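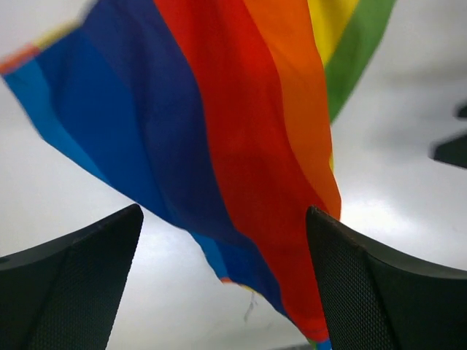

Fabric Care and Handling, Unit 6
Folding and storing large lightweight cloths
Handout prepared by Thirumalai Devadiga
Revised 2021-07-02

Read this before the practical. Bring it with you, since the fold sequence will not be written on the board.

1. What counts as a lightweight cloth

For this unit a lightweight cloth is any flat piece that will lift and billow when you raise one edge quickly. Flags, thin scarves, banner fabric and most lining cloths are in this group. Tablecloths and bath towels are not. They were covered in Unit 5 and they behave differently, mainly because their own weight pulls them flat.

A lightweight cloth gives you very little help. It slides, it catches air, and a corner can flip over while you are looking at the other end. Most bad folds in this course come from a turned corner that was missed at the start and then folded into the middle.

2. Finding the corners

Start every job by finding the corners. Do not start by smoothing. If the cloth is in a heap, pull on any edge you can find and run your fingers along it until you reach a corner. Hold that corner and follow the same edge to the next one.

Striped cloths are easier than plain ones. On a rainbow cloth, the two outside stripes tell you which edges you have. If you have blue in one hand and green in the other, you are holding opposite sides. If you have blue in both hands, you are holding two places on the same side and can spread them apart along the stripe.

With a plain cloth you have to go by the hem. Look for the stitched side, and check whether one edge has a heavier binding than the others. Flags often have a sleeve or a reinforced edge for the pole. Treat that edge as the top.

3. Lifting and spreading

Hold two neighboring corners, thumbs on top, and raise them to the same height. Let the rest hang. Bring your hands apart until the top edge is nearly straight, but stop before it is tight. Thin cloth stretches on the diagonal, and a hard pull will leave you with one side longer than the other.

To lay it down, touch the hanging edge to the far side of the table first and draw your hands back toward you. Go slowly. Dropping the cloth from a height traps air under it and you will spend longer chasing the bubble than you saved.

If the middle stays bunched, lift again. You can sometimes work a bunch out with the flat of your hand, but on slippery fabric it usually just moves the crease somewhere else. 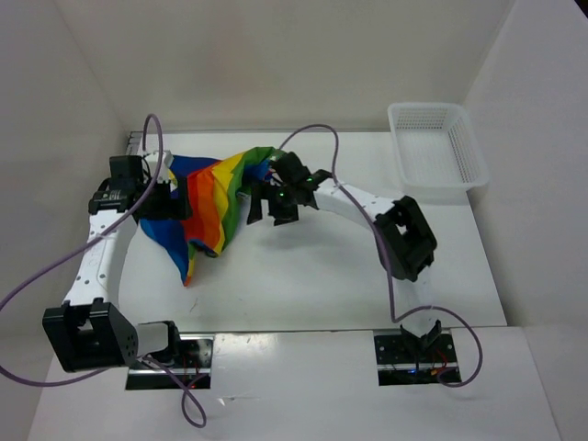 When one side hangs much lower than the other, the two grips are not on matching points. Put the higher side down, keep hold of the low side, and find the correct corner again by following the edge. Trying to correct it in the air is a common mistake in the first session.

4. The standard fold

Work on a clear, clean surface larger than the half-folded cloth.

Lay the cloth flat with the stripes running left to right.
Check all the corners for turned edges.
Bring the near long edge up to the far long edge.
Smooth from the fold outward.
Fold in half again the same way. You should have a long band.
Bring the left end to the right end and smooth.
Repeat until the piece fits the drawer or box.

On a striped cloth, check the edges of the stripes after each fold. If they run parallel to the fold, you are square. If a stripe wanders off at an angle, open the last fold and redo it. Do not go on and hope it evens out. It gets worse with each layer.

The Condeleo method, which some of you will have used before, rolls the cloth on a tube after the second fold. It is fine for long storage and I will accept it in the practical if you ask first. It takes up more room, and the tube must be covered so the inner layer does not touch bare cardboard.

5. Creases and color

Sharp creases are a problem for anything kept longer than a season. Change the fold lines each time you take the cloth out. Moving them over by the width of a hand is enough.

Strong reds and deep blues should be tested before they are put away next to lighter colors. Press a damp white cloth on a hidden part of the stripe, wait, and look for a mark. If color comes off, put plain tissue between the layers. Never store a cloth damp, and keep it away from sunny shelves — fading shows first along the outside of the fold, and there is no fixing it.

6. Storage record

The Altby store cupboard holds 979 labeled pieces and has space for 1,000, so please return everything to the box it came from. The label goes on the outside of the bundle, tied and not pinned. Write down:

piece number
size when open
which edge is the top
date folded
your initials

Leave the fiber content blank if you are not sure. A guess on the label causes more trouble than a blank.

7. For the practical

You will each fold one striped cloth and one plain cloth of around the same size. There are 39 marks in total. Squareness carries the most, followed by corners, then labeling. Speed is not marked.

Reading before next time: the Wanigasekara notes on hems and bindings, sections on rolled edges and pole sleeves only. Copies are in the tray by the sinks. Return cotton gloves to the same tray when you leave.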